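Kistedance Student Robotics Program
Workshop Tips for the Burger Assembly Unit

These tips are issued to all teams taking part in the Burger Assembly unit. They supplement the bench rules posted in the workshop and should be read before a team's first session. Questions may be addressed to Obed Ankrah, unit instructor, or to Ama Agbeko, who supervises the benches on Tuesday evenings.

## Preparing the bench

- Wipe the counter and the rim of the tray with a damp cloth, then dry both. Water marks on a white surface can confuse the camera software.
- Line the tray with one sheet of white paper. Smooth it by hand from the center outward. Light creases are acceptable, but a raised corner will catch on a finger and should be folded under.
- Place the racks before calibration. A team that moves a rack after calibration must calibrate again, even if the rack has been returned to its tape marks.
- Keep cables behind the arm and clear of the tray. Loops may be held with a soft tie. Wire ties and masking tape are not permitted on the arm.
- Switch off the desk lamp. Glare on clear plastic is the most common cause of a missed pick at this bench.

## Loading the racks

Ingredients stand on edge so that the fingers can close on them from either side. Load one kind of ingredient to a slot and check that each piece stands without being held. A bun half that leans a little will normally be picked up without trouble. One that has slid down flat must be reset by hand with the arm stopped.

Lettuce requires more patience. The leaves are soft and ruffled, and two leaves pressed together will be lifted as one. Shake them apart before loading, and leave the frilled edge where a finger can reach it.

Push the pusher blocks forward by hand until they touch the ingredient, and no farther. Excess pressure bends the cheese slices, which then spring out of the rack when released.

## Building the stack

The order used in practice is lettuce, patty, cheese, tomato, and the top bun. The bottom bun is left out until a team has passed its first check, as it tends to roll on the paper and spoils the placement score for everything above it.

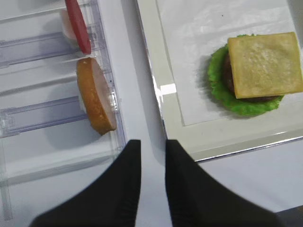
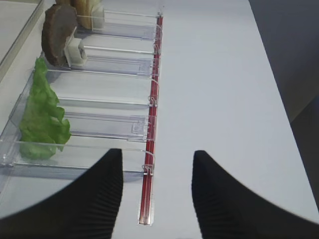
Cheese going onto the patty, with the buns and lettuce in the organizer to the right:
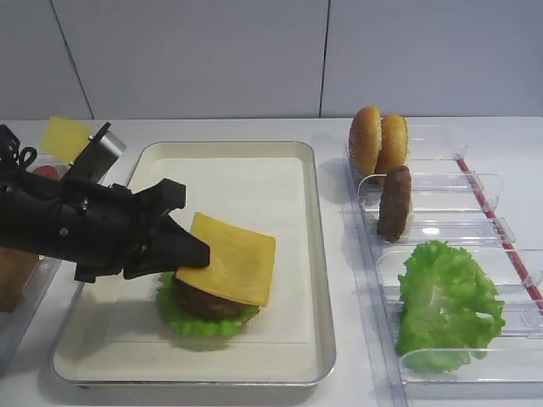
Teams should approach each placement from above and reduce speed for the last part of the descent. The recommended pause before opening the fingers is 3 seconds. Shorter pauses are allowed once the team has recorded a full set of clean placements, and the change must be entered in the log.

A slice of cheese need not be square with the patty. The judges look for coverage, and a corner hanging over the side carries no penalty. A slice that touches the paper does.

If a piece is dropped, do not reach in. Press the stop button, wait for the arm to settle, and say "clear" aloud before a hand enters the work area. This rule applies to instructors as well as to students.

## Care of the fingers

The finger covers pick up dust and paper lint, and their grip suffers as a result. Clean them at the end of each session with a barely damp microfiber cloth, wiping from the base to the tip. Alcohol wipes dry out the covers and should be kept for the tray and the racks.

Inspect the tips for shiny patches. A worn cover should be reported on the Fulov maintenance form and exchanged at the supply window. Students are asked not to turn a worn cover around and continue with it.

## Washing and storing the ingredients

All practice ingredients are play pieces and must never be stored with real food. The following routine has served the unit well:

1. Wash the pieces in lukewarm water with a drop of dish soap.
2. Rinse the lettuce twice. Soap collects in the folds and leaves it sticky.
3. Dry everything on a towel overnight. Do not use the heat gun.
4. Return the pieces to bin 1801, with the flat items on top.

Clear racks scratch easily. Use a soft cloth without scouring powder, and do not stack one rack inside another.

## Records and scoring

Each team keeps its own log. Enter the program version, the rack positions, and every attempt, including those stopped by hand. The log holds up to 2000 entries and should be exported before it is full, as older entries are overwritten.

A placement score of 91 or better is required for entry in the Furnbridge round. Teams below that mark may continue to practice and may ask for a second check in the same month. The Fairclough bench uses a narrower tray, and scores earned there are listed separately.

Logs for the September check are to be handed to Ms. Agbeko by the close of the team's last session. Late logs will be held over to the following check.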